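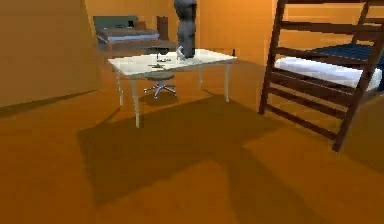 *Long shadows, orange light.*

**1/** Putting the notes from our church singing day in one thread. Several people asked how we ran it, and I keep answering in pieces. March 25, 2024.

**2/** We met at Cheng Hall in Zakgate. No stage, no sound system. Chairs in a hollow square, four sides, one side per voice part. Altos had the side by the radiator.

**3/** 34 singers signed up. Most had never sung from shape notes. If you haven't either, the shape of each note head tells you the syllable, so you can find your pitch without knowing the key.

**4/** We sing the shapes first, then the words. New people want to skip the shapes. Don't let them. Twice through on the slow tunes.

**5/** The book was the old Cirken collection, 86 hymns, oblong, brown cover. It's out of print. We had enough copies for one between two people. Please don't write in them, even in pencil.

**6/** Started with prayer and a long meter tune everyone half knew. Tenors carry the melody in this book, which throws off sopranos from a regular choir. They sorted it out by the third hymn.

**7/** Anyone who wanted to lead got one hymn. Stand in the middle, call the page number, beat time with your arm. That's the whole job. If you get lost, the front row of tenors will keep going and you can follow them.

**8/** Keys are pitched by ear. We went too high on the first few and dropped everything a step after the break. Should have done that sooner.

**9/** Length: two sessions with lunch between. The second one ran over. Voices were tired by then and the basses were flat on the last page. Next time I'd cut 2 hymns and leave more room for the closing song.

**10/** We used Skudance to share the practice tracks. The alto track for the funeral hymn has a wrong note in the second line. I'll put up a new one. Go by the book until then.

**11/** Next singing is in June, same hall. Bring a dish if you can and water either way. Beginners sit wherever they're comfortable, and you can change parts at lunch.

**12/** Reply here if you took a book home by mistake. We're missing one.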